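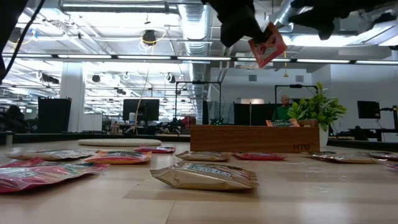 Foil packets on the table, with one held above the box.

About Clikis

Clikis is a small company that fits and rents out two-armed table robots for light sorting and packing. We look after the arms, the grippers, the cameras and the training of the tasks. Our customers are mostly tea and coffee packers, gift box firms and small mail order shops.

Ilze Bite and Assunta Ruggiero set the company up after working together at Truter, where they built handling equipment for bakeries. The machines there were good at doing one thing very fast. Many smaller firms wanted something slower that could be moved on to another job the next morning, and that is the gap we work in.

What we offer

Our main product is the Dresia bench kit. It comes with 2 arms, a gripper for each, wrist cameras, a frame for the table and the software to run it. The standard gripper has two fingers and is meant for sachets, pouches, small cartons and similar items. The kit can be rented from 185 pounds a week, with a shortest term of 10 weeks. Fitting is included. Training a new task is charged separately and we quote for it after seeing your goods.
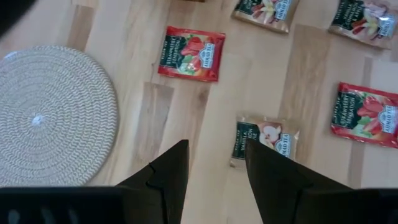 Wrist camera view of wrapped tea, Strawberry Sensation and Vanilla.

The Wada service is for firms that already own arms and need a task set up on them. Send us a case of your packets and we try the job on our own bench first. We then write a short report saying which items the gripper handles well, which it drops and what we would change. Customers keep the report whether or not they go ahead — a fair number do not, and we would sooner they found out early.

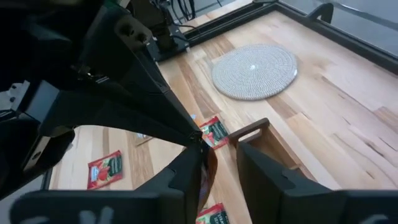 Thin wrappers make up most of our work at present. Foil creases, slides and throws back light, so a grip that suits a carton can fail on a sachet. We train on packets lying at odd angles, like the red ones on the table here, and on a wrapper held by its top and left to hang between the fingers. Goods that arrive in neat rows are easier, and we price those jobs lower.

Where we are now

Since February we have kept a library of test items, now 380 in all, and new customers can ask to have theirs added. We do not take on raw food, glass or anything sharp.

To book a bench trial, write to Assunta. Questions about kit already on site go to Ilze.

Page last changed 19 April 2025.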